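How do you keep people involved when the sorting bench goes automatic?
Posted in Work & Workplace > Small business and nonprofits
Asked by bench_mom_64
16 June 2025

Hi all, long-time reader, don't post much. I supervise a returns and sorting room at Kasstead, we take in mixed household stuff that comes back from rental kitchens, furnished apartments, that sort of thing. Dishes, toys, books, whatever ended up in the box. Eleven of us on the floor. In April management told us that two of the four benches are going over to two-arm robots by the end of the year, and my people would be "moved into operator and trainer roles." Nobody is losing a job, we have that in writing, so I'm not here to fight about that part.

What I can't picture is the day itself. Right now my crew talks all shift. They pick stuff up, they laugh at it, they hold up an ugly mug and somebody yells across the room. They know without thinking what goes in the wash tray and what goes in the bin. If half of them are standing next to a machine instead, what are they doing for eight hours? Do they get bored? Do the good sorters end up being the good operators or is it a totally different person? And does anybody's pay change, because so far I've gotten a very foggy answer on that.

Would love to hear from somebody who has been through it on the floor and not from a sales person please.

3 replies

Grethe Lykkegaard
Member, 164 posts

Okay, I can talk about this one! We went through it at Ploltitz, and I was on the bench for years before that, so I'll just tell you how it went and you can take what's useful.

First two weeks were bad. I'm not going to pretty that up. Everybody was told "you'll be training it" and we all imagined some kind of classroom thing, and then what you do is set things out, run it, reset, set things out again, run it, reset. My back was happy (so much less lifting) and my head was mush. One of the guys said it was like playing checkers with somebody who never looks up. We also went very quiet as a room, which I think is what you're worried about, and you're right to worry. The talking didn't come back by itself. We had to move two of the stations so people faced each other again, and we had to ask three times to get that done. Ask before they bolt anything down!!

Now, who ends up good at it. In our case the fastest sorters were NOT the best operators, at least not at first. They had all that speed in their hands and they hated waiting. The ones who took to it were the fussy ones, the people who always lined up their pens. But after a couple of months the fast sorters caught up because they knew the stuff. They'd look at a pile and say "it's going to have trouble with that one" and they were right way more than the software people were. That knowledge is worth money and you should say so out loud in every meeting, which brings me to pay.

Pay: we got nothing for the first stretch. Then somebody wrote down everything an operator does in a shift, a full page and a half, and put it next to our old job description, and it was obvious they were two different jobs. We ended up with an extra 25 cents an hour during training and then a proper grade change after. The 25 cents was an insult but the grade change was real. Get them to write the new job description BEFORE the robots come in, while they still need your goodwill.

What the hours look like: set-up is the biggest chunk and it's the part I ended up liking. You decide what goes out and in what order, and you get opinions about it. We kept a log on paper next to each bench and mine went to 2284 lines before they moved it onto a tablet (I still miss the clipboard).
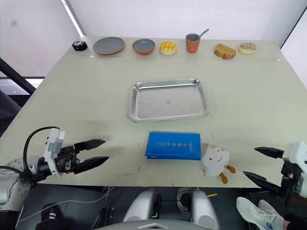
Boredom was the thing that surprised me most, since it came and went depending on how the table was set up. When management picked the items we got the same few things over and over and people were staring at the wall by lunch. When the crew picked, it was a different job. Mix up the shapes as much as they'll let you. A row with a flat plate, a bowl, a cup with a spoon sticking out of it, a slice of bread and a sprinkle donut gives your people something to think about, and then a plush toy half on top of a book is its own little problem, because now there's a soft thing touching a flat thing and you have to decide which one you want moved first. My crew could argue over that for ten minutes, and there was your talking again! So my advice is fight for the right to choose the items. It sounds like a tiny thing to ask for and it changed the mood in our room more than the money did.

Two more things. Rotate people every couple of hours, operator to hand bench and back, so no one loses the touch. And make sure the person standing beside the machine is allowed to stop it without asking. Ours had to call a lead for the first month and people felt like babysitters with no authority.

Happy to send you our job description page if you message me.

cedari_dave
Member, 25 posts

depends on your contract. ours at Cedari had a line about new equipment so the pay thing was automatic. check that first. also get good mats for standing, you stand in one spot a lot more than before and your feet will tell you about it

Bisgaard_nightshift
New member

I'll give you the less cheerful one. We had the same promise in writing and it was kept, nobody was let go. But when people left on their own they weren't replaced, and a year in the room was noticeably smaller. So technically true. I would ask them directly what happens to a position when somebody quits or retires.

On the boredom I half agree with Grethe. Picking the items helped on our shift too but only until they settled on a fixed list, then it was back to the same plates. The rotation helped more for us. We do 64 minutes on and then swap, don't ask me why 64, somebody set it that way in the scheduler and it stuck.

And yes to being able to hit stop. We didn't have that at the beginning either.

Comment from bench_mom_64

Thank you!! Grethe I'm messaging you right now about that page. I never even thought about who picks the items, I assumed it came in a kit or something. And I've written down the question about people who quit, I have a meeting with HR next week and that's going at the top. Dave I'll dig out the contract tonight.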